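Rirnholm Bench Cell Setup Guide
Section 6: Good Practice for Memory Module Handling

Revised Mar 28, 2024

Applies to: Rirnholm arm with Pernero two-finger gripper, Karam controller software, open-case desktop work

If you have come through Section 5 with a calibrated arm, well done, because now you get to the fun part! Memory modules are a great first job for a bench cell. They are light and stiff, they fit only one way around, and they teach you more about alignment in an afternoon than a week of moving foam blocks. They also have gold edge contacts and tiny parts soldered to their faces, so the rules in this section matter from the very first grip.

Read the whole section once before you power up the arm.

6.1 Before you start

1. Shut down the computer, unplug the power cord, and hold the case power button for 3 seconds.
2. Remove the side panel and lay the case flat so the motherboard faces up.
3. Clip the ground lead to bare metal on the chassis. Paint does not count, and neither does a screw head with paint under it.
4. Put on your wrist strap and connect it to the same ground point.
5. Check the fingertip pads on the gripper. They must be the static-safe type supplied in the Pernero pad kit. Household rubber, tape, and heat-shrink tubing are not allowed on any finger that touches a circuit board.
6. Move loose cables out of the arm's path. Tie them to the case if they spring back.
7. Confirm that the emergency stop is within reach of the person watching the cell, then press it and make sure the arm drops out of Run mode. Reset it before going on.

CAUTION: An open processor socket is the easiest thing in the case to ruin. The contacts are fine and a light brush can damage them. If you are working with the socket empty, either fit its protective cover or set a keep-out zone over it in Karam (see 6.3). We prefer both.

6.2 Who may be near the case

Two people can share a cell very happily as long as one of them is clearly in charge of the motion. Agree on this out loud before each run.

The operator starts and stops the arm. The helper may steady the chassis from the outside, but only in Teach mode and only with the speed limit on. In Run mode, all hands stay off the case and outside the marked work area.

Note: Teach mode limits the tool speed to 200 mm per minute whenever the Fondstead profile is loaded. That feels slow at first. You will come to love it the first time a waypoint is wrong.

6.3 Setting keep-out zones

1. In Karam, open Workspace and choose Add Zone.
2. Jog the gripper to a safe height above the first corner of the area you want to protect. Press Mark.
3. Do the same for the opposite corner.
4. Set the zone floor to the board surface and the zone ceiling above the tallest nearby part.
5. Name the zone something a stranger would understand. "Socket" is good. "Zone new new" is how people get hurt feelings and bent contacts.

Remember that a zone applies to the entire gripper, body and linkage included. The fingertips may be well clear of the socket while the mounting plate passes right over it. Turn on Show Tool Envelope and step through the path one waypoint at a time. If the envelope touches a zone, Karam stops with code 206. Do not clear the code and try again at a different speed. Change the path.
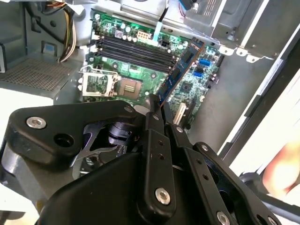

Drive cages deserve the same care. They often overhang the board, and an arm that has plenty of room on the way down can find itself short of room when the wrist turns. Add a zone for the cage, including any tabs or brackets along its lower edge.

6.4 Gripping the module

1. Pick up the module from the tray by its sides or ends. The fingers must never close over the gold contacts.
2. Start at the lowest grip force and raise it one step at a time until the module stays put during a gentle lift.
3. Hold the lift for 6 seconds and watch for slip or twist.
4. Check which end of the module is in the fingers, and where the notch is. Save this as the grip pose.

An end grip is handy for carrying a module into a tight case, and a tilted approach is perfectly fine in open space. Neither is acceptable for pushing the module home. All the load would go into one end, and the slot could crack.

5. Before insertion, bring the module upright and parallel to the slot. Regrip from the tray or a holding fixture if you need to. Do not regrip by resting the module on the motherboard.

6.5 Insertion

1. Open the retention clip or clips on the slot you want. Check the computer maker's manual for the correct slot order.
2. Hover above the slot and line up the notch with the key.
3. Lower in Teach mode until the contacts just enter the slot. Stop and look from both ends.
4. Press evenly, using Karam's Force Limit setting. If the limit trips early, back straight out and check the alignment.
5. Confirm that each clip has closed. Close it by hand, with the arm paused and retracted, if needed.

CAUTION: Never rock the module with the wrist joint. People do this by hand and get away with it. An arm cannot feel the slot the way your thumb does.

6.6 After each session

Park the arm outside the case before anyone reaches in. Check that the fastener heads on the gripper linkage are snug, because one loose screw on a motherboard can short it out the next time power goes on. Wipe the pads with a lint-free cloth, log any stop codes, and save your zones under the name of the case model.

Zones made before the July controller update must be marked again. The old files will load, but their heights are measured from the table instead of the board.

Continue to Section 7, Drive and Cable Work.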